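7 Feb 2023

Gray filler trial, Filtell panels, continued from p. 39.

Second coat went on at 0.4 mm wet, same gun as before. Surface dry in 39 minutes with the extractor running. Recoat window on the Ultier sheet is wider than we need, so no change there. Batch 5 is noticeably thinner than batch 4 out of the can. Stirred both for the same time. Dardo thinks the lid on 5 was not seated; I have put it aside and marked it.

Gloss at 60 degrees is down after the change of matting agent, which was the aim. The inside corners still read higher than the flats. Suspect overspray building up where two faces meet and leveling out before it flashes. Masking one face at a time would settle it but doubles the handling. Try a smaller fan first, gun closer, two light passes.

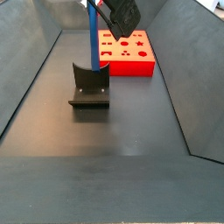 Adhesion: cross-hatch on three coupons, tape pulled at 90 degrees. Two clean. The third lifted along one cut, down to primer. That coupon was sanded by hand and the scratch pattern is uneven - repeat with the orbital before blaming the primer. Saron has the spare coupons.

Film build, dry, averages 157 microns over both coats. Target was 150. Acceptable, though it will close up the slot on the narrow parts and the drawing should allow for it. Told Evanthia, she will revise.

Stock: 811 g of hardener left by weight, over half of it in the opened tin. Opened tin to be used first. Distura quoted delivery in April, too late for the next set, so ask Hagos whether Weldu can ship sooner.

To do: rerun coupon 3, weigh out batch 5 after a full stir, viscosity cup on both batches at the same temperature. Cup needs cleaning, there is cured material in the orifice.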